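Clistatdale to drop paper ballots with soft-pencil marks from county count

Posted in December, 4:15 p.m.
By staff, Clistatdale desk

The Clistatdale elections office will stop supplying soft graphite pencils at polling places and will move to a single approved marking pen before the spring school levy vote, according to a notice posted on the county website this month.

The change follows a review of the last local count, in which the scanners set aside 392 ballots for hand inspection. The review found that most of these had been marked in pencil, and that the marks were either too light for the scanner's threshold or had been partly erased and remarked in a second oval.

Under the current rules a voter may use any dark pencil or pen. The scanners, made by Omholm and leased by the county, read each oval as a percentage of reflected light. An oval that falls clearly on the dark side is counted as a vote. An oval on the light side is counted as blank. Anything in the band between the two is flagged, and the ballot drops into a separate tray.

Graphite causes two problems in this arrangement, the notice says. It is shiny when applied with pressure, so a heavily filled oval can reflect more light than a lightly filled one. It also smears. When a stack of folded ballots is flattened and fed, graphite can transfer from one face to the next and leave a gray patch over an oval the voter never touched.

Erasure is a third problem, and the review gives it the most space. A rubbed oval rarely returns to the brightness of bare paper. The surface fibers are lifted, and the remaining graphite is pushed into them. Under the scanner's lamp the result often lands in the flagged band. Two inspectors then have to agree on what the voter meant, and the ballot is copied onto a clean form if they do.
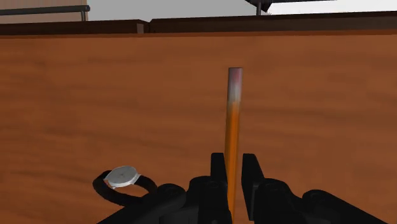
A yellow-orange pencil with a pinkish-red eraser end. Pencils remain valid for marking ballots until the new rule takes effect.

The replacement pen is a felt-tip model with quick-drying black ink. The office tested it on the county's ballot stock along with three others. Two of the rejected pens bled through the sheet, which matters on a two-sided ballot, where a mark on the front can show as a shadow inside an oval on the back. The third dried too slowly and left offset marks when the ballot was folded straight away.

Ovals on the front and back of the new ballot have also been staggered, so that no oval sits directly behind another. The printer has supplied proofs of the revised layout and the office expects to approve them before the end of the month. The ballot remains one sheet. The instruction panel moves from the foot of the front page to the top, and its type size is increased.

Voters who make a mistake will no longer be able to correct it on the same sheet. They will return the spoiled ballot to the poll worker, who will void it and issue a new one. Each voter may receive up to two replacements, as state law already allows. To cover the expected increase, the county will print 3000 extra ballots for the levy vote.

Mail voters will have a pen enclosed with the ballot for the first time. A mail ballot marked in pencil will still be accepted if it can be read, and will go to hand inspection if it cannot. The notice states that no ballot will be rejected solely on account of what it was marked with. A mail voter who makes an error may request a replacement by phone or at the counter, or may cross out the wrong choice with a single line and fill in the right one. Ballots with crossed-out choices will be sent to hand inspection in every case.

The county will also change how the flagged band is set. At present the upper and lower limits are the factory values. Starting with the levy vote, the limits will be checked against a test deck marked with the approved pen, including ovals that are half filled, ticked, crossed, or filled outside the line. The deck will be run before polls open and again after the final batch, and both result tapes will be posted with the official count.

Four polling places will close their marking tables in the hour before the test deck is run so that the new pens and privacy screens can be set out. These are Widureo Hall, the Thomas Street library annex, the fairground office and the north fire station. The other locations have space to do this the evening before.

Opening hours are unchanged. Polls open at 7 a.m. and close at 8 p.m., and anyone in line at closing time may vote.

Existing stocks of pencils will be offered to the school district. The office has asked poll workers to return any that are still in supply cases, together with sharpeners and loose erasers, when cases are collected for restocking. Golf-style short pencils used for sign-in sheets are included in the recall. Sign-in sheets will be completed in pen.

Neighboring counties that use the same scanners have handled the matter in different ways. One has required pens for several election cycles. Another permits pencil but instructs voters not to erase, and replaces any ballot on which an erasure is noticed at the tray. The Clistatdale review looked at both approaches and judged the second hard to apply evenly, as it depends on what the poll worker happens to see without reading the ballot.

Written comments on the change will be accepted at the elections counter and by mail until the rule is adopted. The full review, including the reflectance readings for each pen tested, is available at the counter on request - a copying fee applies to the printed version, and the reading copy may not be removed from the building.

12 comments | 31 shares

Related items
School levy wording approved for spring ballot
Thomas Street library annex to extend evening hours
County renews Omholm scanner lease
Where to vote: Widureo Hall parking changes
How to request a mail ballot in Clistatdale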